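# Product Review: Podeck Modular Tower Case

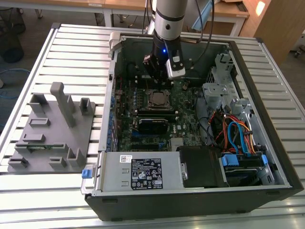
*Photo: Sustov Technical Services*

The Podeck is a mid-size desktop case sold to offices, schools and public agencies that build or refresh their own machines. Our department purchased nine units in January to replace aging cases in the staff training rooms and the public reading room. This review covers fit, noise, ease of service and value, and it is intended for other departments considering the same purchase under the shared supply agreement.

## Construction and fit

The case is solid. Panels line up well and do not rattle when the machine is moved. Edges inside the drive area are rolled, and staff reported no scraped knuckles, a common complaint with the Zandisura cases they replaced. The feet are soft rubber and hold firmly on tile and laminate floors. On carpet they sink slightly, and the lower air intake sits closer to the pile than we would like.

Standard boards fit without trouble. One older board required the removal of a standoff that had been set very tightly at the factory. The printed guide does not mention this step. The guide in general is thin and assumes a reader who has built a computer before.

## Service access

The side panel is held by two thumb screws and slides toward the rear. It can be removed without tools, although the first removal takes some force. Once the panel is off, there is good room to work near the processor and memory. Access to the lower front corner is poor — a long screwdriver is needed to reach the last drive screw.

Cable routing is adequate. The channel behind the board tray is shallow, and thick power cables press against the rear panel. Departments using older power supplies with fixed cables should expect to spend extra time closing the case.

## Noise and cooling

The two supplied fans are quiet at low speed. At full speed they produce a faint whine that was noticed in the reading room but not in the training rooms. Staff replaced the front fan in three units with a Joo model and considered the result acceptable. The dust filter is easy to pull out and rinse. It should be checked monthly in rooms with heavy foot traffic.

## Cost and support

The total for the order, including delivery and spare filters, was $3725. This is higher than the Zandisura quotation by about $200. The difference is reasonable given the better panels, though smaller offices may not find it so.

One unit arrived with a cracked front bezel. The supplier sent a new bezel at no charge, but the request had to be submitted twice, and the second form asked for the same serial number in a different format. The warranty runs for 5 years and covers the frame, panels and switches. Fans are excluded.

## Rating

The department rates the Podeck four out of five. It is recommended for general office and classroom use. It is not recommended for rooms where silence is required — recording rooms in particular — unless the supplied fans are replaced at the time of assembly.

Spare filters should be ordered with the cases, as the supplier charges separate delivery for small parts.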